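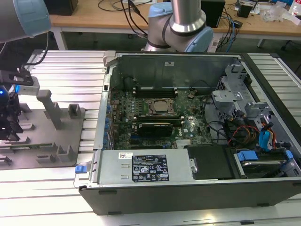 Search this list Advanced Go

Randport Repair & Reuse list – archive

Subject: Re: Will the arms take over teardown?
Date: 9 May 2018

> I went to the Jokent open day and came home convinced. Two arms, a bench,
> a dead office desktop, and they say the whole strip-down will run without
> hands inside a year. Drives, memory, power supply, all sorted into bins.
> Why are we still teaching people to hold a screwdriver?

Because the dead office desktop is the easy one. A Dell tower is about as kind to a machine as computers get. The drive carriers are blue plastic, the clips are blue plastic, and somebody at the factory painted a map for you. Lay it on its side with the panel already off and half the job is done before the arm wakes up. I'd like to know who took the panel off.

Then there are the cables. A SATA plug wants a squeeze and a small wiggle, and the wires beside it flop wherever they like. I've pulled that plug 200 times and I still catch a nail on the neighboring one. Show me an arm doing it on a case it hasn't met, with a bent latch and ten years of dust in the fan.

We heard all this in February from Funico. Their batch was 164 towers, every one the same model, and they told us 155 came apart fine. Good for them. I asked what happened to the other nine and got a brochure. Our shelf has maybe three alike in a good month, and one of those will have a stripped screw.

I'm not against it. If Noh or anyone else wants to sell us something that pulls memory and drives from mixed junk at a price a shop like ours can pay, I'll clear a bench myself. My grandfather's lathe is from 1942 and it still does one thing very well, as long as a person loads it. I suspect that's where these arms are – decent at the middle of the job, with people at both ends.

Meanwhile the screwdriver class is still on. Bring your own bits, the shop set is missing the small Torx again.

Filed under: Repair talk, Automation, Computers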